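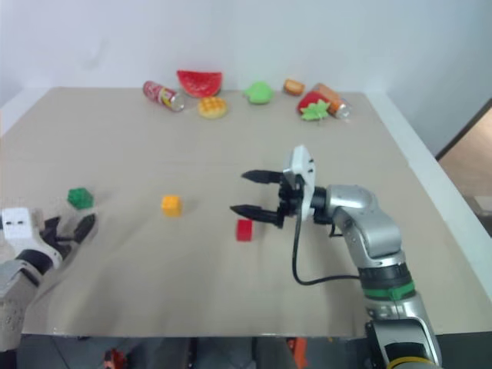

Pondbridge two-arm bench: what we're buying next

We've had such a good month on this bench that it's finally time to talk money! The wish list for the next round of purchases is below, and we'd love comments before Thursday.

Three little blocks out in the middle, green, orange-yellow and red, with the toy food lined up at the back. We want 5 more sets like this, and toys are the cheapest line in the whole plan, so let's be generous (more fruit, please).

The gripper on the right, black fingers open near the red block. Fingers are what we'd stock up on first. Borex quoted us $400 for 3 spare pairs, and I'd say yes today.

A pale beige cover on the tabletop, with a few folds and creases. A heavier one that lies flatter is on the list too, and Plurex sells it by the yard!

Still undecided: a second bench for the Crăciun room. We've set aside $1,000 for the table and mounts alone, arms not included. If the arms have to wait until the next budget, I'd still get the table in August and start laying out the cables.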